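Pluven's Maledano kitchen package: is it worth the money?

I went into this one doubting the price, and after 15 working days with the Maledano I still doubt it. We paid 2,277 a month on a lease, and the sales sheet makes that sound like the whole bill. Budget for more. Setup took 2 visits, each invoiced separately, and the service plan is only "optional" if you don't mind waiting in line for parts.

The demo reel shows a spotless kitchen and a full rack of dishes. Ask for a trial in a kitchen like yours, with your own drawers and your own plates, before you sign anything. Pluven agreed to ours after I asked three times.
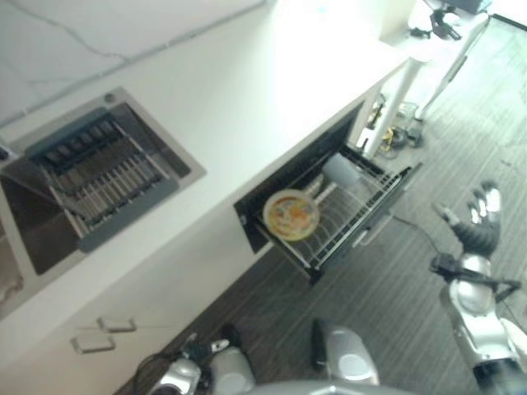

Floor space is the next line people leave out of the plan. A humanoid needs room to stand back from an open drawer, and its cables have to go somewhere. Khoa Mạc, who runs our purchasing, wanted a second unit by December. I talked him into waiting – we hadn't logged 40 hours on the first.

Compared with the Kong quote, the hardware costs more and the training is better. The hands are the best part of the package. The Vuna scheduling software is the worst, and you can't drop it from the contract. I tried.

If you have a research budget and patience, lease it for the shortest term they'll give you. If you're hoping to save on labor this year, I'd hold off. Get the price of replacement fingers in writing, too. Ours came by phone on a Monday and was higher on the invoice.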